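Fall Table Pieces: Plates, Cloths and Small Gourds

Gallery page by Dinesh Semwal

These are the pieces I used for small fall tables over the past season. Most of them came out of two storage bins, and a few were bought new. I keep the page as a record so I can see which things went together and which ones are worth getting out again. Notes are short. Sizes are given where I remembered to measure.

The set began with five plates from the Murnik seconds shop. They were marked down because the color did not match from one to the next. Side by side on a shelf the difference is plain, but with one plate to a table it does not matter. I have since added to them, mostly from Belonance when they closed out their pale glazes in February.

Cloths

I own more cloths than I need. The greens get the most use. White plates look too bright on a dark tablecloth under a ceiling light, and a medium green takes care of that without making the food look strange. The rust cloth is nicer to touch but it fights with anything orange, so it mostly stays folded.

I stopped ironing for small tables. Hanging the cloth overnight takes out the worst of the fold lines, and the soft creases that are left go away once there are more things on the table. The exception is the long linen from Fashola, which has to be pressed damp or it looks slept in.

Plate with striped pumpkins

One round plate, pale lavender-white, on the green cloth. Two small pumpkins in white and orange stripes, one on each side. 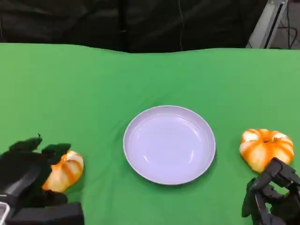 The lavender only comes out next to a strong color. On a bare wood table people take these plates for plain white. I tried the same plate with a gray cloth and it went flat, so I have stayed with green for it.

Small striped pumpkins sit better if you try them a few ways before settling. Some have a flat bottom and some roll over to one side whatever you do. A tilted one shows more of the stripes, an upright one shows the top. I don't try to make a pair match.

Plain white gourds

A group of 14 from the farm stand past the rail crossing, $65 for the crate. They are pale enough to disappear on a light cloth. I used them on the rust cloth once and on dark brown after that. Three had soft spots within a week and went to the compost.

Divavero bowls

Shallow, heavy, and a little too wide for a place setting. They work in the middle of the table with walnuts or small pears in them. The glaze scratches, so no metal spoons.

Long table, Fashola linen

Set for a neighborhood supper. The runner was short at one end and I covered the gap with a bread board. Low pieces only, so people could see across.

Storage

Cloths go on hangers, plates on edge with a sheet of felt between them. My list for the whole collection is at some 219 pieces, counting napkins. Real pumpkins and gourds are not on it. They go on the back step when the table is cleared and stay there until they turn.

Winter tables are on a separate page.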